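Forberg open day

The Forberg open day is a yearly public demonstration of shelf-picking robots held at the Forberg hall, a converted warehouse used for trials of retail automation. It is run jointly by Larel, which supplies the control software, and Kwiatkowski, a maker of arms and end effectors. The event takes place in May and is open to trade visitors in the morning and to the general public from 2 in the afternoon.

Background

The open day grew out of closed acceptance tests for the Cidari picking system. Early sessions were attended only by buyers and insurers, who watched from behind a barrier while orders were read out by a member of staff. Public entry was added later, after local schools asked to attend. The most recent edition admitted 248 visitors in groups, each group staying in the hall for 40 minutes.

Format

Each session begins with a short safety talk, followed by the picking demonstration and a period for questions. Orders are entered on a terminal by visitors and passed to the robot as a list of items. The robot locates each item on the shelves, takes hold of it with a two-finger gripper and sets it down on a counter. Staff may stop the run at any time by means of a hand-held switch. A second run is made with the shelves rearranged – usually by visitors – to show that item positions are not stored in advance.
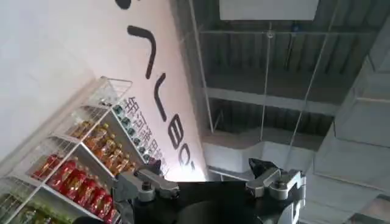

Bottled goods on wire shelving, viewed from the wrist camera. The two silver gripper fingers are in the foreground.

Drinks bottles are a regular part of the stock. Closely packed rows are treated as a harder case than single items, as the fingers must enter a narrow gap without pushing the neighbouring bottle. Clear and glossy surfaces also cause errors in depth measurement, and the control software compares several views before an approach is made. If no safe grip is found, the item is skipped and reported on the terminal.

Wrist camera

Live pictures from the wrist camera are shown to visitors on a screen beside the barrier. The camera moves with the gripper, so the horizon in the picture tilts as the wrist turns. A separate fixed camera covers the counter and is used to confirm that an item has been set down.

Reception

Trade visitors have mainly asked about picking speed and the cost of replacement finger pads. Larel does not publish timings from the open day, on the grounds that the arm is run at reduced speed when the public is present. Comments left by school groups led to larger text on the terminal and a lower barrier at one end of the hall.

See also
Cidari picking system
End effector
Order picking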